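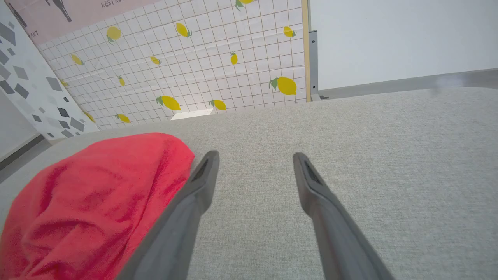

The number in the sales quote is the one the laundry manager at Udley trusts least. She has spent the months since October deciding whether her folding room should lease a pair of robot arms from Vitidby, and she talks about it the way other people talk about used cars. "They quote you the arms," she says. "Then you ask what the arms need." A towel makes her point for her. The gripper has two gray fingers, and with a crumpled red cloth lying right next to it on the fabric, she wants to know how it picks out an edge. "My people find a corner without looking. What am I paying for that corner?"

She pays for it twice, by her math. There is the lease, and there is the time her staff would spend setting up, clearing jams and showing the thing new items. The proposal gives 21 hours of training. She has penciled in 87. Asked where she got that, she says it's what the last machine took, a Nudar ironer that was also supposed to be simple.

I put it to her that prices come down and early buyers get better support. She laughs at the second part. "Early buyers get a phone number," she says. "I want to see who picks up in year two." 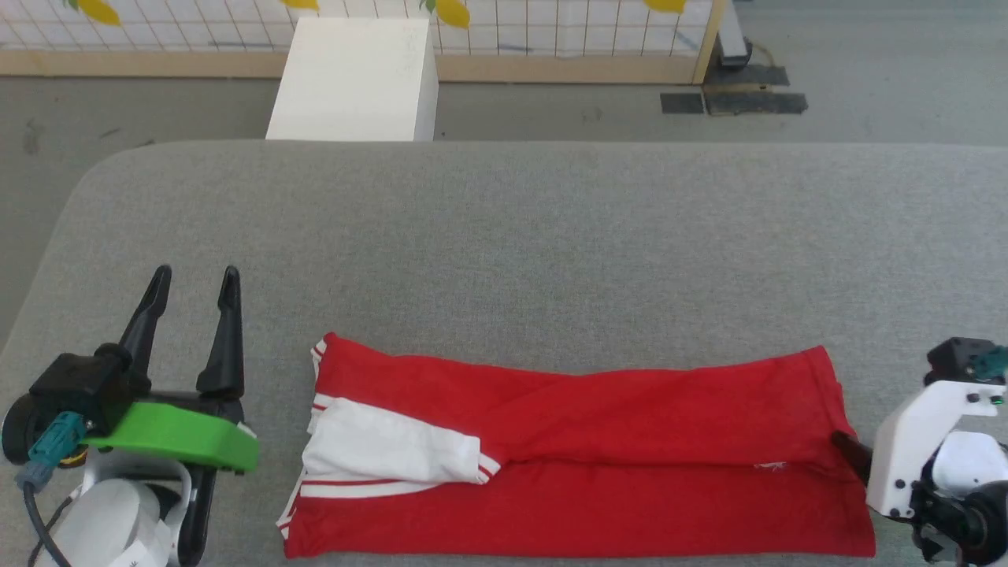

Another buyer on the call said the lease matters less than the item list, and that Udley should refuse to sign anything that says "garments" without spelling out which ones. The manager agrees, up to a point. Her place handles 153 different items, and a red garment with white trim, already laid out in a long flat rectangle, is a kind one to be judged on. She would like the same test run from the bottom of a full cart – sleeves inside out, socks in the sleeves.

What would change her mind? A trial on her own floor, she says, with her own carts and her own staff keeping the log. She has asked for 200 pieces in a row with no one from the vendor touching the table. So far the answer has been a brochure.
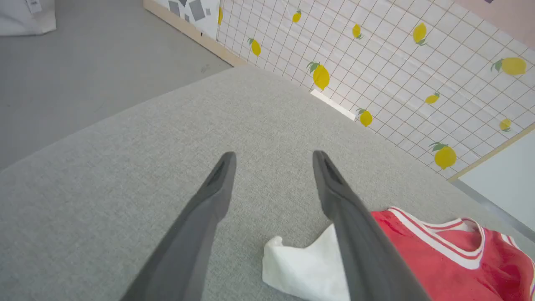
BUDGET NOTES

For now the arms sit on a separate line, marked "not approved." A white cloth and a red shirt on one gray cushion are still two different jobs to her, and she wants a price for each. Lương, the other supplier on her list, has offered to quote by the piece. She likes that better, though she hasn't seen the minimum volume yet – "and there's always a minimum." The money set aside this year goes to new carts and a dryer repair. She'll look at the arms again when somebody sends her a log.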